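4. Changes to Work at the Demonstration Tables

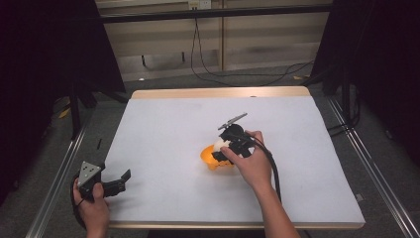 4.1 Setting and data

Figure 1. A demonstration table during work with two hand-held grippers. The worker holds one gripper in each hand; the gripper in the right hand is closed over an orange cup-like piece lying tilted on the sheet.

The Zarnik site of Weltineck prepares mixed household goods for resale. Until the period covered by this study, all sorting and placing of small items was done by hand at packing benches. In December the company began moving part of this work to robot arms, which are trained on recordings of people doing the same tasks. The recordings are produced on site by workers from the packing department, who handle the items with hand-held grippers in place of their bare hands. The program is known internally as Zerska, and we use that name for it here.

Our material comes from 32 interviews with packing and demonstration staff, from shift records covering 1616 hours of table work, and from observation at six tables over the same period. The interviews were conducted by Bezawit Araya, who had no reporting relationship to the company. Transcripts were returned to the persons interviewed for correction before analysis. The coding of the shift records was closed on 9 June 2025, and later entries are not included.

4.2 From packing to demonstrating

The most immediate change reported by staff concerns the hands. A packer picks up a cup, turns it, feels for chips along the rim, and sets it down in a single movement. A demonstrator must divide that movement into parts that two gripper fingers can carry out. As Figure 1 shows, the hand remains close to the item, but the contact is made by the tool. Several workers said that they had lost the ability to judge an item by touch and had begun to rely on sight for tasks they used to perform while looking elsewhere. One former packer with long service at the benches described the first weeks as "learning to eat with the wrong hand."

Rounded items were named most often as difficult. Cups and bowls offer few flat surfaces, and a grip that is slightly off center may turn the piece on the table. Workers developed their own methods for such cases, among them steadying an item with the second gripper while the first took hold. These methods were passed between colleagues during breaks and were not part of the written training. When the training document was revised, two of them were included, without mention of the people who had worked them out. The matter was raised in nine interviews and appears to have caused more irritation than the company was aware of.

A second change concerns pace. Packing at Zarnik was measured by items completed per shift. Demonstration work is measured by accepted recordings, and a recording may be rejected for reasons the worker cannot observe at the table. In the early months, rejections were reported to staff in a weekly list without an explanation. Staff responded by slowing down, in some cases well below the speed that the engineering group considered useful. After the list was replaced by short notes on each rejected recording, the shift records show a steadier rate of work. We cannot separate the effect of the notes from that of growing experience.

4.3 Physical load

Demonstrators reported less lifting and less walking than packers, and most regarded this as a gain. Against it they set new complaints. The grippers add weight at the end of the forearm, and cables must be kept clear of the items and of the table edge. Of the 107 written comments collected through the site's health form, the largest group concerned the wrist and the base of the thumb. Comments on the shoulders came second and were concentrated among shorter workers, for whom the tables in use at the time could not be lowered.

The company introduced a rotation under which no worker spends more than half a shift at a demonstration table. The rotation was well received, although its effects differed by team. In the smaller team there were too few trained demonstrators to cover absences, and the half-shift limit was exceeded on a number of occasions — a point the site management confirmed when we raised it.

4.4 Standing and job security

Staff held mixed views on the purpose of the work. Some saw demonstration as a step toward a technical post, and four had applied for one by the end of the study. Others stated plainly that they were teaching a machine to take over the benches. Both views were at times expressed by the same person. Hồ, in an earlier study of warehouse training programs, describes a similar position as "skilled work with a short horizon," and the phrase matches much of what we were told.

Pay was the subject on which opinion was most settled. Demonstrators remained in the packing grade throughout the period, while the engineers who reviewed their recordings were two grades higher. The works agreement contains no category for demonstration work. Management informed us that a separate grade was under discussion, but no date had been given to staff when our interviews ended.

Section 5 compares these results with the shift records of the packing benches that were not converted, where staffing was reduced during the same period.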